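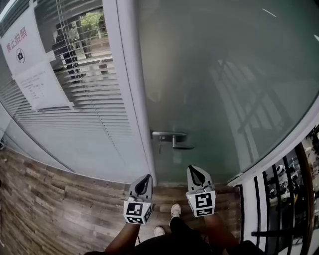 Photo: Dörte Ostermann

Home Contents Chapters Glossary Instructor Notes Errata

Last updated: 02/03/2026

Chapter 11
The Left Hand Was Late

I once watched a robot try to open a door that it had already let go of.

It was a two-armed machine at Garnside, and it was my job (well, mine and Dörte's) to get it through an ordinary inside door with a lever handle. One arm was supposed to press the lever and hold it down while the other arm leaned on the door. Easy! You've done it with a bag of groceries in your teeth. The first arm reached out, pushed the lever down very nicely, and released it. The lever popped back up. Then the second arm leaned on a door that was now firmly latched, and kept leaning, and the whole base started to creep backward across the floor until Dörte hit the stop button.

No one was hurt and the door survived. One finger on the pushing arm was bent, and I spent the rest of the day being very sure it was a loose screw.

It wasn't a screw. I took the wrist apart, put it back together, ran it again with Dörte's hand on the button, and got the same thing. Lever down, lever up, lean. If anything it did it more neatly than before. That should have told me something right away, because worn-out parts tend to give you a slightly different mess each time. A fault that repeats that cleanly has usually been put there by someone, and in this case the someone was me.

What I'd built into it

The robot had learned the job from people. We had recorded demonstrations with a pair of hand-held grippers, one in each fist, with a camera on each and printed markers mounted on them so we could work out where they were. You walk up to the door, you do the job with the grippers, you walk through. Do that enough times and the robot has something to copy. The system we used at Garnside was called Namard, and I'll keep calling it that in this chapter, though the trouble I'm describing can turn up in any setup with two recorders and two clocks.

Two clocks is where it went wrong. Each gripper stamped its own recording with its own time. At the start of a session you were meant to set them together, and then they'd agree well enough until you were done. One morning I changed the battery in the left gripper between takes. Its clock started over, grabbed a fresh time from the laptop, and landed a little behind the right one. I didn't set them together again. I don't even remember deciding not to, I just picked the thing up and carried on.

I recorded 24 takes like that.

In every one of them, my two hands had worked together just fine. In the files, they hadn't. The left hand did everything late. It was my right hand on the lever and my left on the door, so the files showed a right hand that pressed and let go, and a left hand that then wandered in to push after the moment had passed. The robot copied exactly what it was given. I've felt a bit bad about all the names I called it.

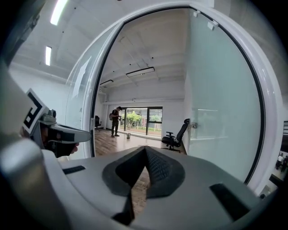 Catching a late hand is pretty simple once you know you're looking for one, and I wish I'd known it before I took that wrist apart. You need something both recordings can see or feel at the same moment. Some people clap the fingers together at the start of each take, which works well. You can also use what the cameras pick up anyway. From one gripper's camera you'll often get a decent look at the other gripper, marker card and all, held out to the side like it is beside the glass door here. So the right-hand recording already contains a record of where the left hand was. Compare that with where the left-hand recording claims it was. If the two stories match when you slide one of them along in time, and don't match when you leave it alone, you've found your late hand, and the amount you had to slide it is how late it is.

I ran that check on my bad takes and the shift was the same in every one. Then I ran it on the earlier takes, from before the battery change, and got nothing worth mentioning. It took me ten minutes. The wrist had taken me six hours.

Why this is a safety chapter

You could file all of this under bad bookkeeping, and for a while I did. Chacko, the shop where we sent the bent finger, changed my mind with one question on the repair form: "What was behind the door?"

I had to think about it. On our door the glass was frosted. If someone had been standing on the far side, and the latch had given way under all that leaning, they'd have met the door and then the robot, in that order. Nothing in our program would have noticed. We had a limit on how hard the hand could squeeze, and none on how hard the arm could push. We had treated the timing as a matter of quality and the pushing as a matter of safety, and kept them in separate folders, when one led straight to the other.

At Grollberg, where I moved later, the rule was that a pushing arm had to have a reason to keep pushing. If the lever wasn't down, the push stopped. It was a plain little check and it would have saved my floor, my finger and my afternoon. We'll build it in the second half of this chapter.

Before that we need to get our clocks straight, starting with what a time stamp really tells you and where in the recorder it gets made. Have two recordings from the same session handy if you can. They don't need to be of a door.

We use cookies to remember your place in the book. Accept Decline Cookie settings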